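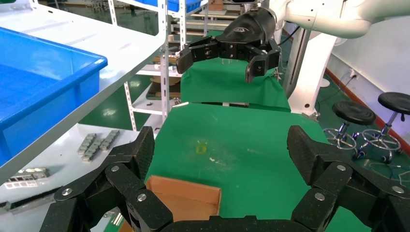
Blue bins on the shelving beside the green-covered worktable at Trutby's parts room in Erthorpe.

Trutby began sorting small computer case parts by hand in May at its Erthorpe site. The room handles 600 parts per shift, mostly brackets, rails and I/O shields.
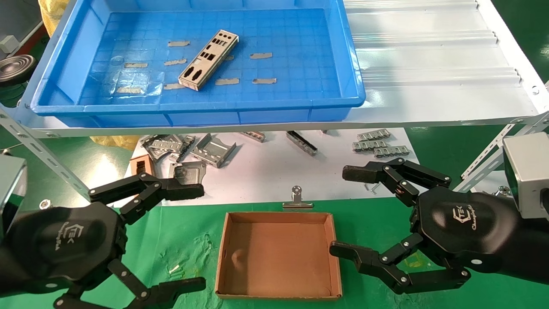 Trays stay on the shelf and loose metal on the white sheet until boxing. Screws are packed 25 to a bag, said line lead Hye-jin Bae. A second table is planned.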